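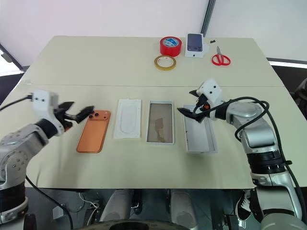
Notes on the packing set, month two

I said in January that I would write up the phone packing data once we had enough of it to argue about. We now have 1229 episodes on disk that pass the automatic checks, against a target of 3000, so this is a progress report and a list of things I would set up differently.

The task is a dull one, chosen on purpose. Two arms, one table, a phone, a tray, a box, and some thin plastic that has to be dealt with along the way. The policy is meant to learn the whole sequence from teleoperated examples, with no scripted steps between the stages. Each episode is recorded at the joint level for both arms, plus gripper width and the camera streams, all stamped against one clock. The recorder is Fumitz, which we have patched more than I would like. Labels and episode review happen in Stiteo.

Episode boundaries

The first batch had no agreed end point. Some operators stopped recording when the phone was seated, some when both grippers had backed off, and one habit that crept in was stopping after the arms had gone all the way home. A model trained on that mixture hovers. It reaches the tray, does the right thing and then sits there twitching, with three different opinions about what follows. We now end every episode with both grippers open and clear of the parts, held for 2 seconds. Old episodes were trimmed to match where the data allowed it and dropped where it didn't.

Start poses had the opposite fault. They were too neat. Everyone parked the arms in the same place and laid the parts out in the same row, and the first checkpoint fell apart when the tray was turned by a few degrees. The layout sheet now gives 14 starting arrangements, and the operator is told which one to use by the recorder. Left to choose, people go back to their favourite.

Thin plastic

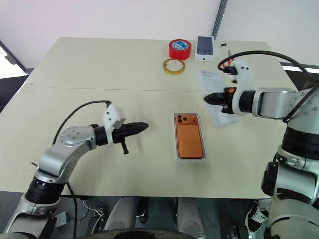

Film and bags account for most of our rejected episodes. Rigid parts are forgiving: if the grasp is a little off, the part shifts and the operator corrects. Film folds, clings to a fingertip, or slides out from between the fingers with no change in the gripper width signal that I can find in the logs. The width reading for "holding film" and "holding nothing" differ by less than the noise. So any success check for that stage has to come from the cameras, and at present it comes from a person in Stiteo pressing a key.

I tried to filter on motor current instead. It works for the box and the tray. For film it was close to guessing.

A related question is what to do with fumbles. The usual advice is to throw them out. I kept the ones where the operator lost the film, went back, and picked it up again, provided the recovery was clean. Those episodes run long, and they pull the average speed down a bit, but the checkpoint trained with them included will try again after a missed grasp. The one trained without them carries on as if the film were in its grip. I'd take slow.

Clutter

Tape rolls and the like stay at the back of the table during recording. We move them between blocks and don't move them within one. I want the model to learn that they don't matter, and it can't learn that from a bare surface. There is a rule that nothing irrelevant goes on the near panel, after an early block in which it did and the review took a whole afternoon.

Things that cost time

Camera exposure. The window end of the bench changes through the day and auto exposure made it worse — the whole image would pump when an arm crossed in front. Exposure is now fixed at the start of each block.

Cable slack at the wrists. Too little and the arm pulls against it at full reach, which shows up as a small bias in the joint data. Too much and the loop gets in the way of the view. We settled on a length and marked it.

File names. I will not go into file names.

Next

The Fraser bench is due to start on the same layout sheet, which should tell us how much of what we have is about packing and how much is about this particular table. The conversion script for the Skikness format is half written. It handles the joint streams correctly and gets the gripper sign backwards on the left arm only, and I haven't found out why.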